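Progress Report to the Gronen Fund
Adult Reading and Family Literacy, Flurkmont
August 2020

Prepared by Simone Bezerra, program lead

This report covers the work done since our February update. It goes through enrollment, teaching, materials, staffing and spending in the order your guidelines ask for. The attendance tables and the full ledger were sent separately by Thodoris Kokkinos.

Summary

The evening reading course has kept going, mostly by phone and in very small groups. The family sessions stopped in the spring and restarted in July on a reduced schedule. We are behind on the number of families reached and ahead on the number of adults who finished the first level. The book fund is mostly unspent, and we are asking for permission to move part of it. Details are under Spending.
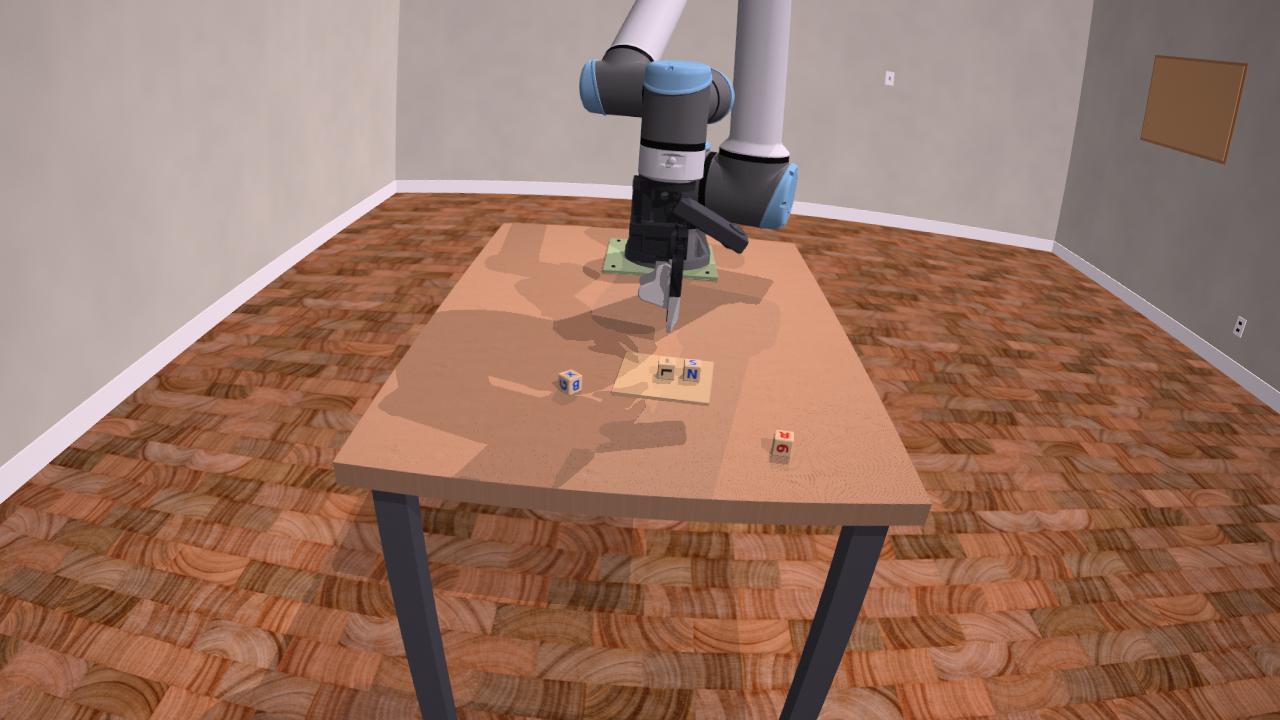 ADULT COURSE

The first level ran with 19 learners. Of these, 12 have finished and moved on to the second level. Four left because of a change in working hours, and the rest are still working through the last units. In the previous period most of the people who left did so in the first two weeks. This time they left later, and Sotiris Politis was able to talk with all of them before they went. Two have asked to come back when the morning group opens.

The move to phone lessons was harder for the teachers than for the learners. A teacher who cannot see the page has to ask the learner to read out where they are, and that slows everything down. By May we had settled on 30-minute calls twice a week in place of one long class. Learners got their worksheets by mail ahead of time, with page numbers in large print at the top and bottom. We plan to keep the large page numbers whatever happens with the calls.

Writing has suffered. It is hard to teach handwriting by phone, and photos of homework came in late or were too dark to mark. Small groups have met in person since the end of June, and writing is the first thing on the plan for each meeting.

FAMILY SESSIONS

The target in the grant agreement was 100 families over the full term. We will not reach it. The sessions were closed for most of the spring, and the room at Christodoulou Hall now holds up to four families at a time. Zoi Bakalis has rewritten the session plan to fit this. Each family has its own table and its own set of materials for the hour, and the sets are wiped down between groups.

The new plan has less singing and more table work. Parents and children sort letters, build short words and then read a picture book together. Capital and lowercase letters are taught side by side. Zoi reports that parents who are in the adult course themselves take a bigger part than they did before, and some of them are now leading the word building. A few parents have told us they prefer the quieter sessions. Others miss meeting people, and we don't have a good answer for them yet.
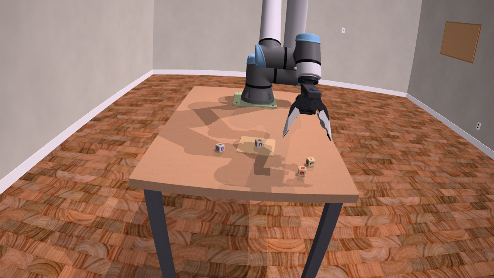

Letter blocks, including a lowercase "n".

Materials for home use went out by mail in April and again in June. Each packet had a picture book, a sheet of letter cards and a one-page guide for the parent. The guide was too long in its first version. The June version uses fewer words and bigger type, and calls to the office asking what to do with the cards dropped off after that.

STAFFING

Thanasis Katsaros joined in May as part-time teacher for the second level. He replaces a teacher who moved away in March. The family program still has one paid position, held by Zoi. She has been covering the mailing as well, and this is too much for the hours in her contract. We would like to raise her hours from September – the cost is in the revised budget.

SPENDING

Teaching pay is in line with the budget. Postage and phone costs are well over, as you would expect. Rent is under, as the hall did not charge us for the months it was closed. The book fund was meant for a lending shelf at the hall. Shared books are not practical at the moment, so very little of it has been used.

We ask for your agreement to move part of the book fund to postage and printing for the rest of the term. The remainder would stay set aside for the lending shelf. The Cludberg branch library has offered to store the books already bought, at no charge, and they can be picked up again on short notice.

PROBLEMS AND RISKS

The waiting list for the adult course is longer than it was in February. With the present group size we can't take everyone on it this fall. If the hall closes again, the adult course can return to phone lessons within a week. The family sessions would have to stop, with only the mailed packets continuing.

Our phone records for learners are also out of date. Several numbers had changed when we started calling in the spring, and it took Sotiris most of April to reach everyone. Numbers are now checked once a month.

NEXT PERIOD

The morning group is planned to open in early October with Thanasis teaching. Second-level learners will take the standard reading check in November, and the results will be in the next report. Zoi will hold a short meeting with parents before the fall sessions begin, to go over the new times and to ask which evenings suit them.

We would be glad to have your decision on the book fund before the September printing order is placed. Questions about the figures should go to Thodoris Kokkinos, and anything else to me at the Flurkmont office.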